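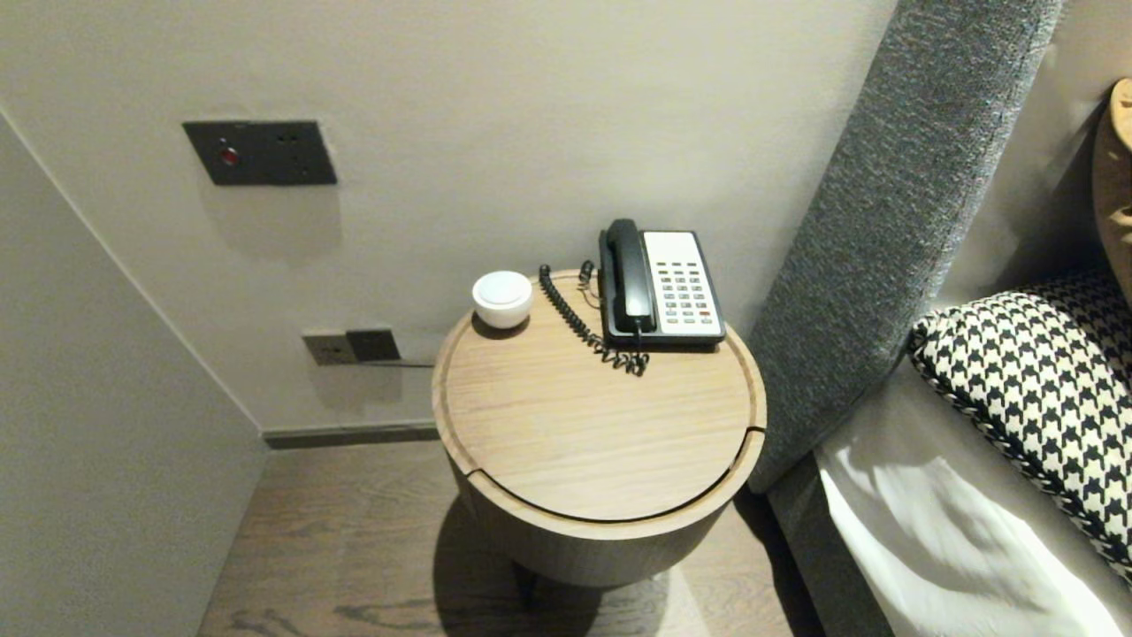 ## Tundero room-service arm: cord snag notice

**Applies to:** Tundero bedside units, software 43 and earlier
**Issued:** Monday, July 25, 2022

The Tundero wipes and resets bedside tables in hotel rooms with fixed furniture. Units on software 43 or earlier can catch a coiled telephone cord in the gripper while wiping. The arm reads the dark coil as part of the phone base, closes on it and keeps travelling. At our Drorkbridge test suite a handset was pulled from its cradle and landed on the floor. No one was hurt.

The fault shows up on round tables with a corded phone toward the back, where the coil lies loose on the timber. Cordless handsets aren't affected.

### What to do now

- Turn off "Wipe around objects" in the room profile.
- Clear small dishes, lamps and loose cords by hand before a run.
- Keep the arm away from wall outlets with a cable plugged in.
- If a cord is caught, press the red stop on the wrist. Don't pull the cord. Open the gripper from the menu, then free it.

### Repair

Software 44 adds a grip force cut-out and a cord check before each pass. Units with the older finger pads also need pad kit 266, supplied at no charge. Fitting takes six minutes and three screws.

Log faults with Simin Ghasemi in service, quoting the serial number and room profile. Questions about the test results go to Farhad Sadeghi.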